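Ticket: Machine-translated text published in place of source articles
Product: Wimik 6
Site: Prara, music and theater archive
Opened: July 10, 2021
Status: Resolved

Symptom
Articles on folk ballads and stage plays show garbled English. Terms for instruments are swapped between entries, and years drop out of dates ("July , "). The editor view still shows the correct text. 65 pages affected, all in the Brophy collection.

Step 1. Rule out the cache
Cleared the page cache and reloaded 50 of the affected pages. No change. The server returns status 200 for every request, so nothing appears in the error log.

Step 2. Compare stored revisions
The source revision is intact. A second revision, flagged "auto", sits on top of it and is the one being served. Author field is blank. The auto revisions date back to February, when the Kostwood translation plugin was updated. 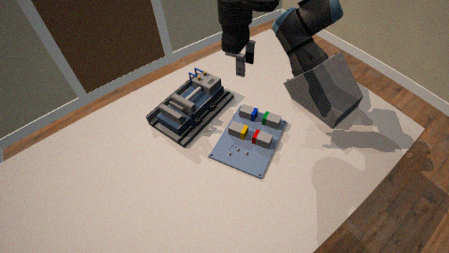 Step 3. Check plugin settings
"Round-trip preview" was on for the Brophy collection. It translates the article out and back to English, then saves the result as a draft. After the update, drafts with a blank author skip review — they publish directly.

Fix
Turned off round-trip preview. Rolled back the auto revisions by batch, limit 200 per run. Rebuilt the search index.

Open item
Feed readers may hold the old text until their next refresh. No action on our side.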